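Hedex Calum Oak Worktop, Oiled Finish: Long-Term Review

Category: Kitchen surfaces
Period of use: 18 months
Price as tested: $2,000, including the sink cutout and delivery
Finish used: Zuccaro hardwax oil, clear

The Calum is the middle model in the Hedex range of solid wood countertops. It is a strip-laminated oak top, sold unfinished or pre-oiled, and it is aimed at people who are replacing an existing counter on existing cabinets. I bought the unfinished version through Serkelell, who also did the cutting. It has been in daily use in a family kitchen with painted white cabinets below it and a double sink let into it.

This review covers the top itself, the finish, the area near the sink and the front edge. It does not cover the cabinets, which were already here and which account for one of the problems described further down.

Construction

The top is made of narrow oak strips glued edge to edge and end to end. The joints are tight and I have not found an open one. Strip length varies a good deal, and so does color. Most of the surface is a light honey tone with the grain clearly visible, but darker streaks run through a number of the strips. Hedex sells a selected grade with these sorted out, at a higher price. On the standard grade they are part of what you get, and a buyer who wants an even surface should either pay the extra or look at a different material. I find that the streaks hide small stains well and would order the standard grade again.

The underside is sanded to a coarser grit than the top, with no other treatment. The instructions call for the underside to be oiled before installation. They mention it once, in a paragraph about storage, and it deserves more space than that. A top that is sealed on one face only will take up moisture unevenly and cup. Mine was oiled on both faces and along all edges, and a straightedge laid front to back still shows no gap that I can measure with the tools I own.

Cutting and fitting

Oak of this thickness is heavy. The long section took two people to carry and a third to guide it past the door frame. It should be stored flat in the room where it will be used, on battens, with the wrapping opened at the ends. The fixing brackets supplied by Hedex have slotted holes, which let the wood move across its width with the seasons. They work as intended. The screws supplied with them are soft, and I replaced all of them after stripping the first few heads.

Serkelell cut the sink opening from a paper template. The cut was clean and square to the surface. The cut faces arrived bare, as agreed, and were given extra oil before the sink went in. End grain drinks oil at a rate that surprised me, so it is worth allowing more than the coverage chart on the can suggests.

Finish

Zuccaro clear hardwax oil goes on with a lint-free cloth or a short-pile pad. The process is simple:

Sand with the grain, finishing no finer than the maker of the oil recommends.
Vacuum, then wipe with a barely damp cloth and let the surface dry.
Apply a thin coat and leave it for 20 minutes.
Wipe off everything that has not soaked in.
Let it cure overnight and repeat.

I applied two coats on the underside and one more than that on top. The common mistake is leaving too much on the surface. Excess oil dries to a tacky film that collects dust and has to be scraped. I did this on one section near the wall and spent an evening correcting it.

The finished surface is satin, slightly warmer in color than the raw wood, and smooth without feeling coated. Under a warm bulb it reads more yellow than it does in daylight. People choosing a wall color or cabinet paint to go with it should look at a sample under both.

Lay oily rags out flat outdoors to dry before throwing them away. This is printed on the can and should be followed.

The sink area

Any wood counter will be judged by how it looks next to the water. Our sink is a stainless steel double, with one basin behind the other, and a chrome gooseneck faucet with a single lever at the base. The faucet is a good match for this type of counter in one respect: the high spout keeps the stream well inside the basin. The lever is less ideal. Wet hands reach for it, drip on the way, and the drips collect behind the sink where they are not easily seen.

Behind the faucet the oil wears faster than anywhere else. After the first winter the wood there had gone gray in a patch the size of a coaster. It came back with a light sanding and a single coat, with no need to treat the rest of the top. Local repair is the main practical argument for oil over varnish. A varnished top has to be sanded back over its full area if the repair is to be invisible.

Things that are left standing wet will mark the surface. A sponge does it, a steel can does it faster, and the combination of oak, iron and water produces a blue-black stain that wiping will not remove. Oxalic acid will take it out, with gloves and patience. A small dish for the sponge is the cheaper solution, and I recommend one even though ours regularly ends up on the bare wood anyway.

Plastic bottles are harmless as long as the trigger does not leak. We keep spray bottles and a canister of disinfecting wipes in a row at the back of the counter, and there is no wear under any of them so far. I do move them when I oil. Repeated use of strong cleaners directly on the wood dulls the finish, so for the oak itself I use water with a little dish soap on a wrung-out cloth, followed by a dry one.

The front edge

The front edge is where I have the most reservations, and they are shared between the top and my own preparation.

The Calum has a nearly square front edge with only a slight easing. It looks neat and gives the full depth of the counter as working area. It also offers very little protection to whatever is directly below it. In our kitchen the white cabinet paint runs up to meet the wood in a narrow strip, and that line has not held up. The paint has chipped in several places along it. The counter moves a small amount through the year, the paint does not, and the repeated contact of belt buckles, pan handles and a vacuum cleaner hose does the rest.

I would do two things differently. The first is to stop the paint short of the wood and leave a shadow gap. The second is to ask for a larger radius on the front edge, an option Serkelell offers for a modest fee and which I turned down. Neither is a defect in the oak. The wood along the edge has taken a few dents and no splits.

Resistance in use

Heat: A hot pan left for a moment produced a faint ring, which sanding removed. Use a trivet.

Knives: The surface is hard enough to resist light contact, but it is not meant as a cutting surface and shows cuts clearly under side light.

Color transfer: Coffee, tea and red wine wipe off if dealt with inside the hour. Turmeric does not. Dark cloths are a lesser known risk when new. A black one left bunched up and damp can bleed dye into oak, and the tannin in the wood seems to help it along. Wash them separately a few times before they go anywhere near the counter.

Scratches: Fine scratches appear within the first week and then stop being noticeable as the surface as a whole acquires them.

Maintenance load

The schedule I have settled on is one thin coat over the full top every spring, usually in May when the windows can stay open, and a spot treatment behind the faucet in the fall. The full coat takes an evening plus the overnight cure. Clearing the counter is the slow part. A single can of the Zuccaro oil has covered the original finishing and everything since, with about a third remaining.

Owners who do not want to do this should not buy an oiled top. The work is light, but it does not go away, and the sink area will show a missed season.

The left end of the run, with the sink and the back row in their usual places:

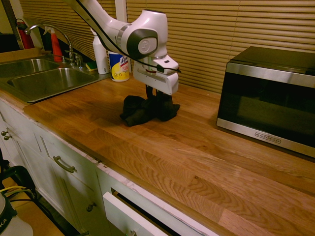

Summary of findings

For: tight joints, stable over 18 months when sealed on both faces, local repairs that blend in, reasonable price for solid oak.

Against: soft bracket screws, sealing instructions that are easy to miss, square front edge that is hard on adjoining paint.

Recommended for kitchens where someone will oil it once a year. Order the rounded edge.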